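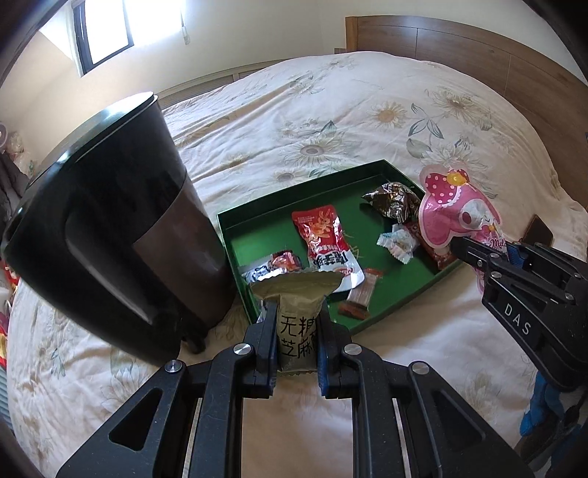 Source: Norneo Training Library, Ernside. Reprinted with permission.

Chapter 14
Setup and Care of the Paired Hand-Held Gripper

After completing this chapter, the student should be able to:
Inspect the jaws, pads, and pivots of a hand-held parallel gripper.
Replace a worn finger pad and check the result.
Carry out a pickup check with light packaged goods.
Enter the work in the service record in the correct form.

14.1 Purpose of the Chapter

Earlier chapters treated grippers that are bolted to an arm and serviced inside a fenced cell. The present chapter takes up the hand-held gripper, used in pairs, one to each hand. Its mechanism is a familiar one. Two fingers close toward each other, linkage arms carry the motion, and a pad on the inside of each finger meets the object. The service conditions differ. A hand-held unit is carried from room to room, set down on whatever surface is near, and worked at changing angles by operators with different habits. Wear is less even than on a fixed machine, and the inspection interval is set accordingly.

The student is expected to have read the section on linkages in Chapter 11. The parts named there are not defined again.

14.2 Before Any Tool Is Picked Up

The pair is inspected as a pair. A technician who services the left unit and leaves the right for another day will find that the two no longer close alike, and operators notice this quickly. Both units are placed side by side, jaws open, and compared under good light.

Inspection begins at the pads. Each pad is checked for glazing, lifting at the corners, and embedded grit. A pad that has lifted at any corner is replaced and is not glued down again. The pivots are inspected next. The screw caps should sit flush, and the arm should move through its full travel without a catch. Side play at the fingertip is felt by hand with the jaws half closed. The rails are wiped with a dry, lint-free cloth and are left without oil unless the work card calls for it.

On the Rukmont training course, pads are changed at 800 closing cycles regardless of appearance. Workshops that keep no cycle count should inspect at the start of each shift.
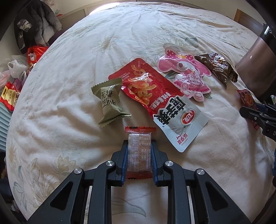
Should both pads be replaced when only one is worn?
Replace them together. A new pad set against an old one shifts the point where the fingers meet, and thin objects will tend to turn as the jaws close.

14.3 The Pickup Check

Once the pads are seated, the unit is tested on real goods. Metal gauge blocks are suited to measuring jaw alignment, but they reveal little about how a pad behaves on film, foil, or a crimped seam. Small wrapped snacks serve well. They are light, they vary in stiffness, and marks left by excess force are easy to see on the wrapper.

The goods are laid out on a soft surface, such as a made bed or a folded blanket. A soft surface gives under the fingertips and makes a poor approach angle harder to hide. The technician closes the jaws on one edge of a package, raises it upright, and holds it still. The package should neither creep downward nor rotate between the pads. The check is made three times with each unit, using a different package each time.
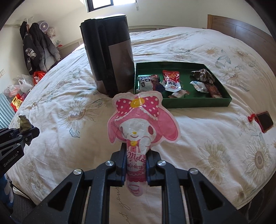
A unit that passes on stiff wrappers and fails on flat pouches usually has a pad seated slightly out of parallel. The pad is removed, the finger face is cleaned, and the pad is pressed on again from the base toward the tip. If the fault returns, attention should turn to the pivots. Tightening a pivot screw past its mark to remove side play is a common error. The play disappears, the arm begins to bind, and the operator compensates by squeezing harder.

Packages with an irregular outline deserve separate mention. Where the edge is curved, the jaws should close on the broadest flat portion that can be reached. A slip at a curved edge is not by itself evidence of a fault in the gripper, and it should be recorded as a question of placement.
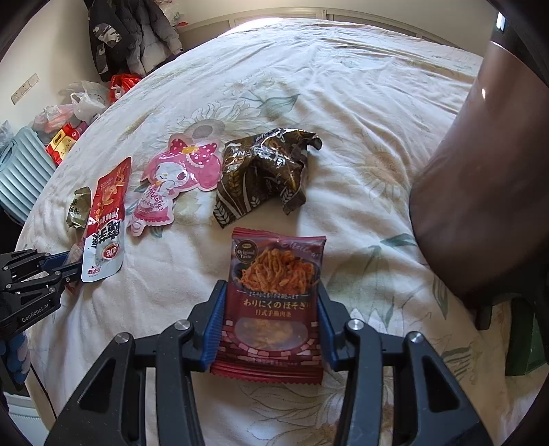 One reader of the previous edition wrote that the order of this section ought to be reversed, with the pickup check made first and the inspection second, so that the technician would know what fault to look for. The point has merit in a repair shop where every unit arrives with a complaint. For routine service the present order has been kept, as a loose pad may come off during the check and be lost.

14.4 The Service Record

Work on the pair is entered on Card 2934, one card for both units. The entry gives the pad batch, the result of each pickup check, and the initials of the technician. Faults of placement are written in the right-hand column. A blank space is not accepted as a pass. Completed cards remain with the carrying case until the next inspection, at which time they are transferred to the workshop file.

Section 14.5 sets out the removal of a pivot screw, beginning with the support of the linkage arm.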